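# Getting your parcels out of the door without losing a weekend to it

I sell second-hand knitting patterns and yarn from the back bedroom, and for the first couple of years my packing routine was a shambles. I'd print a label, go looking for the tape, find the tape, lose the label.
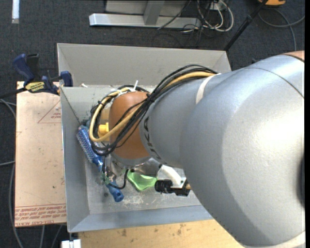 So these are the steps I follow now. They suit small, squashy things that go by ordinary post. If you sell teapots you'll want more padding and probably a calmer temperament than mine.

## 1. Sort the orders before you touch a single bag

Print the whole day's list and go through it with a pen. I mark each order S, M or L for the size of mailer and put a star by anything going abroad. Then I pack all the smalls, then the mediums, then the larges. Swapping between sizes is what used to eat my evenings.

If two orders are from the same person, staple them together now. I once sent Hanne Østergaard three separate parcels in one afternoon and paid postage on every one of them (she was very nice about it, and still teases me).

## 2. Pick everything in one trip

Take the list round your shelves and drop each order into its own paper bag with the order number written on the front. Don't seal anything yet! Mine live on shelves labelled by yarn weight, with the patterns in a filing box at the end, so I walk it in the same direction every time.

Tick as you go. If something's missing, write to the buyer straight away and put that bag to one side.

## 3. Check, then wrap

Read the order number out loud and look in the bag. I know it sounds daft. I do it anyway, and I haven't posted the wrong shade since July.

For yarn:

- squash the air out of the inner bag before folding it over
- put the invoice flat against the skein, printing facing in
- tuck a pattern between two bits of card if there is one

I use the Jilside mailers in the middle size for nearly everything. I buy them in boxes of 2,000, which sounds mad until you see what they charge for a pack of 40. If you've only just started, get the small pack and find out which size you really use. I've still got a stack of enormous ones from my early optimism.

## 4. Weigh it after it's sealed

Tape and labels weigh something, and if you're near the edge of a price band it can tip you over. A parcel that was fine open on the scales came back to me with a surcharge because I'd gone wild with the tape.

Kitchen scales will do. Check them now and then with a new bag of sugar - if that reads wildly off, change the battery before you blame the parcel.

## 5. Label and stack

Stick the label on the flattest side, well away from the seam, and rub it down with the side of your hand. Don't put clear tape over the barcode, it can catch the light and stop it scanning.

Then stack by destination: home post in one bag, abroad in another with the customs forms on top. Kári Hviid, who got me started with all this, ties a bit of red wool round the handle of the abroad bag. I've copied that and I'm not sorry.

## 6. Write it down

Last job. Tracking numbers into the spreadsheet, proof of postage into an envelope with the month on it. I've sent 1,771 parcels now and had 4 claims to sort out, and each time it was that scruffy envelope that settled it.

If you can't face a spreadsheet, a notebook is fine. Date, name, order number, tracking number, and leave a wide margin for grumbling in.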